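Home Posts Workshop Notes Trips About Contact

An afternoon at the Gredik open day

I took a day off in August and drove out to Breldale for the open day at Gredik. They are a small outfit working on robots for household jobs. I signed up through their mailing list in the spring and had forgotten all about it until the reminder came.

Parking was in the lot behind the Bistgate building. If you go next year, ignore the first sign and keep driving to the second gate. I walked in at the wrong end and had to go back around past the loading docks. Doors opened at 10 and I got my name sticker at 10:20.

The first hour was talks. Valdemar Frandsen gave the main one. He runs the data side at Gredik, and he talked mostly about how they teach an arm to clean up after people. His point was that a robot that can stack blocks all day is still no use in a kitchen, where everything has a different shape and a lot of it is soft. They gather their examples with a gripper that a person holds and works by hand, with a camera riding on it. You do the chore yourself with the gripper, and the recording goes into the pile the robot learns from. He said the set they call Leclerc has 2533 of these recordings in it so far, all of them clearing a counter or a table.

Somebody asked why they didn't just film people using their bare hands. He said they had tried that, and the trouble was that a hand can do too much. A person will scoop up four things at once with their fingers without thinking. With two jaws you have to choose, and those are the same choices the arm has to make later. I thought that was a good answer.

Somebody else asked when they could buy one. He said not soon.

After the talks they split us into groups of 23 and walked us through to the demo rooms. My group started with the arm. It was picking up sponges and plastic tubs and moving them to a bin. It was slow. It missed a tub, backed off, and came at it again from the side, and got it. One of the kids in front clapped every time. The engineer running it kept one hand near the stop button and answered questions over her shoulder. She said the speed was set low for visitors, and that at full speed it would still lose to anybody's grandmother.

Next was the hand-held gripper, which was the part I had come for. The chore was cleaning up after a snack, on a white kitchen counter against a tiled wall. There was tangerine peel, a plastic cup on its side, a wrapper, a crumpled tissue and some packaging. It looked a lot like my own kitchen on a weeknight.

The jaws are wider than I expected, with dark blue grip pads on the insides. You come down over a thing with them open, line up, and close. I had assumed the peel would be the easy one. It is light and there is plenty to grab. But it curls, and if you close in the wrong place it rolls out from between the pads. The clear plastic is hard for another reason, according to the guide. The camera has trouble telling where the cup ends and the package under it begins. 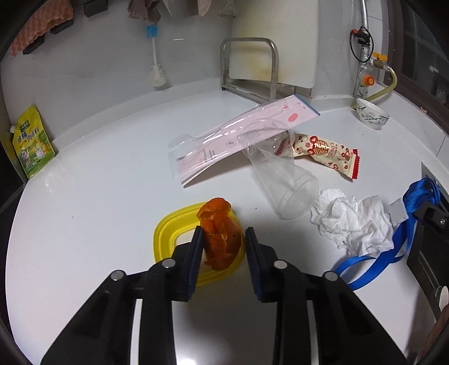
My turn with the gripper

We each got 3 tries. The gripper is heavier at the front than it looks, and my wrist was tired by the end. You work the jaws with a trigger under your index finger. The guide told us to move slower than felt natural and to stop for a second before closing. Everybody nodded and then went too fast.

On my first try I went for the tissue and got it cleanly, so I felt pretty good. On the second I tried the peel and pushed it along instead of picking it up. On the third I slowed down, came straight over the top, and lifted it. I dropped it on the way to the trash. The guide said they keep the drops too, marked as drops, and that the arm needs to see some.

What I noticed most was how much I wanted to use my other hand. I kept reaching out with it to steady things. The guide said most visitors do that, and that it took her a couple of weeks to quit.

Lunch was sandwiches in the hallway. The coffee was fine. I talked for a while with a man who repairs vending machines and wanted to know what the pads cost to replace. They wear out faster than the screws and the linkage do, and Gredik swaps them as needed. He wrote that down.

I skipped the last session, which was on software, and was home before 4. If they hold it again I would go back, mainly to see if the arm has gotten any better with tubs. Sign up early and wear shoes you can stand in.

3 comments | Share this post

Recent posts
Fixing the shop vac hose for good
Notes from the Bistgate swap meet
A cheap way to label small parts drawers
What I keep in the truck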